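**Argyle** is a textile pattern of diamonds, or lozenges, set corner to corner and usually crossed by a second set of thin diagonal lines. It is associated mainly with knitwear, but is also printed on woven cloth for bedding and upholstery.

## Construction

In hand knitting the pattern is worked by intarsia, with a separate length of yarn for each block of colour. The thin lines, called rakers, may be knitted in or added afterwards in duplicate stitch. Printed versions often imitate the raker with a broken line.

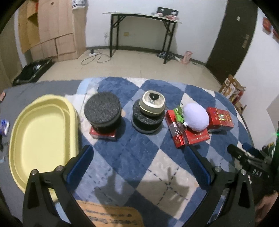
*Diamond pattern in navy blue and cream on a quilted blanket.*

## Geometry

A lozenge is defined by its acute angle and its repeat. At an angle of 60 degrees it divides into two equilateral triangles. At 83 degrees it is close to a square on its point. The narrower form is common in socks, where the fabric stretches across the foot and widens the figure.

## Use in bedding

On quilted covers the print and the quilting are separate operations, and the two need not align. The mill at Litska sold a printed argyle under the name Dratetti, listed in its pattern book as no. 3394. The design was drawn by Reijo Kallio and recoloured by Joni Ojala for the Simora range, with a repeat of about 3 cm.

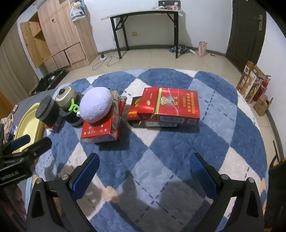 *Argyle-patterned padded cover with dark blue dashed lines.*

## See also

- Harlequin print
- Intarsia (knitting)
- Tartan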